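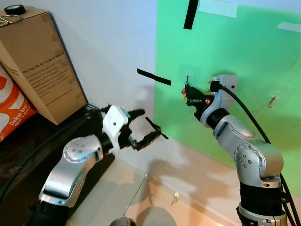

How long should a sourdough starter stay in the fridge before you feed it again?

I feed mine every 10 days and it stays healthy – a little sour in the smell, but that is normal.

Gebhard Prantl taught me this in February. Before, I fed it each morning and threw away so much flour.

My routine now: take it out in the evening, keep three spoons of it, add rye flour and water. In the morning it has bubbles and I can bake.

For one loaf I use 900 grams of dough. My pan is a Breller, quite old, and the bread still comes out without sticking.

If there is gray liquid on top, I stir it in. Some people pour it off. Both ways work for me.

Pink or orange spots are different – then please throw everything away and start new.

Tomorrow I try spelt flour. I will write here how it goes.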